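The Onion Sock and Other Things My Grandmother Knew

My grandmother, Theresia Kälin, kept a drawer in the kitchen for coughs. There was a jar of honey in it, a tin of dried thyme, and a pair of my grandfather's gray socks that had been retired from walking and promoted to medicine. When one of us started barking at night she would slice an onion, warm it in a pan, tie it up in a sock and lay it on the chest, and I can still smell it (so could my whole third grade class, I'm afraid).

Did it work? Well, I slept. I may have slept because she sat there humming on the edge of the bed until 2 in the morning, and I've never been able to pull those two things apart.

I brought this up with Marlene Fehr over coffee last December, and it opened the floodgates! Marlene swears by thyme tea, steeped with the lid on and sweetened with a good spoonful of honey. Her husband Mervin takes his with so much lemon that it makes my eyes water from across the table.
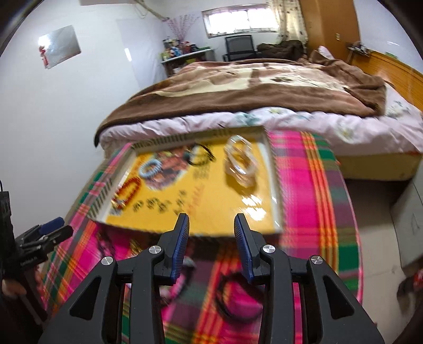 A yellow tray on the pink plaid tablecloth.

Leonie Bolger, who was a nurse in Costigan for most of her working life, has no quarrel with any of it, up to a point. Honey is fine for grown-ups and bigger children, she told me, but never for a baby under a year old. A fever of 102 that hangs on, or any trouble getting your breath, means you put the sock down and call the doctor.

I've kept the drawer going, more or less. The socks are my own now, and the thyme grows in a pot by the back step, where it gets leggy every summer and I forget to trim it. Last winter I made the onion bundle for myself, and hummed a little while it cooled enough to put on.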